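About Bralton Books

We sell novels. Mostly novels. Some poetry by the door, one shelf of cookery that came with the lease and never left.

Bralton started as a table at the Sernham market, Saturday mornings, two crates of paperbacks and a cash tin. Then the old shoe shop came up for rent. We took it before we had enough books to fill it. Now there are more than 2,000 on the shelves and nowhere to put the new ones -- sorry about the stairs.

What we stock

Fiction, new and used. Historical, crime, family sagas, love stories, odd little translated things with plain covers. If a book is 600 pages and has a family tree in the front, we probably have it. Used copies are priced in pencil inside the cover. New ones are whatever the back says.

We don't do textbooks. We don't do signed firsts, try the auction people for those.

Book club

Meets in April and then every month until the dark evenings, upstairs, 7 pm. Limit of 13 chairs so do put your name down. Last round was a long one about two sisters running a lighthouse, which split the room badly. Next up is The Drumelell Letters, a novel told all in letters, half of them never mailed. Copies held behind the counter, ask.

You don't have to finish the book. You do have to not spoil the ending for them that haven't.

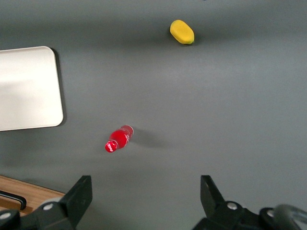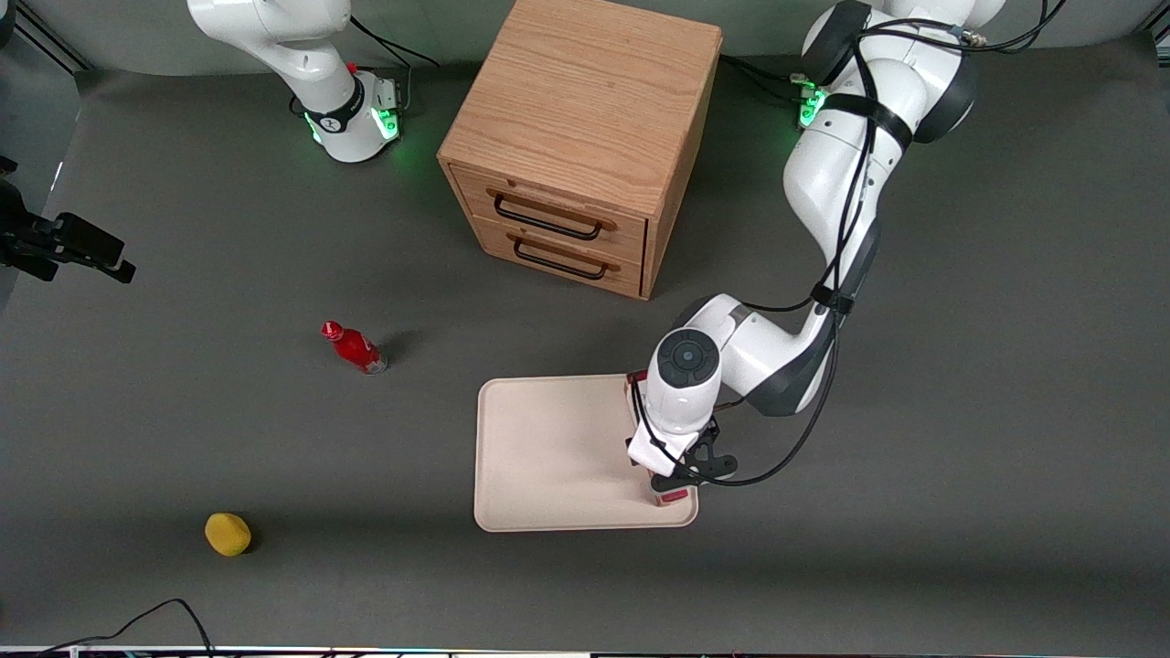 Amarachi Sani wrote to us after the lighthouse evening to say she had gone in hating the younger sister and come home on her side, and could we please pick something with a kinder last chapter next time. She also thinks the middle hundred pages should of been cut. We passed this on to the group. Half agreed, half are still arguing by email.

Khunthong Prize

Our own small thing. Three first novels, picked by customers, read over the summer, one winner. No money in it. The winner gets the front window for a month and a cake. Nominations on the slips by the till, first novels only, please check before you write one down -- last year we had to throw out a fifth book in a series.

Selling us your books

Bring them in on a weekday, not Saturday, we can't look at them properly with a line at the counter. One bag at a time. Paperbacks in clean shape, no damp, no missing pages. We pay store credit, or cash for a bit less. Anything we can't use goes back with you.

Ordering

Tell us the title. Or the author. Or the plot, we're fairly good at plots. Most orders come in within the week and we'll call when it's here. Reserved books are kept for 7 days then they go back on teh shelf.

Phone is better than email. Mornings are better than afternoons.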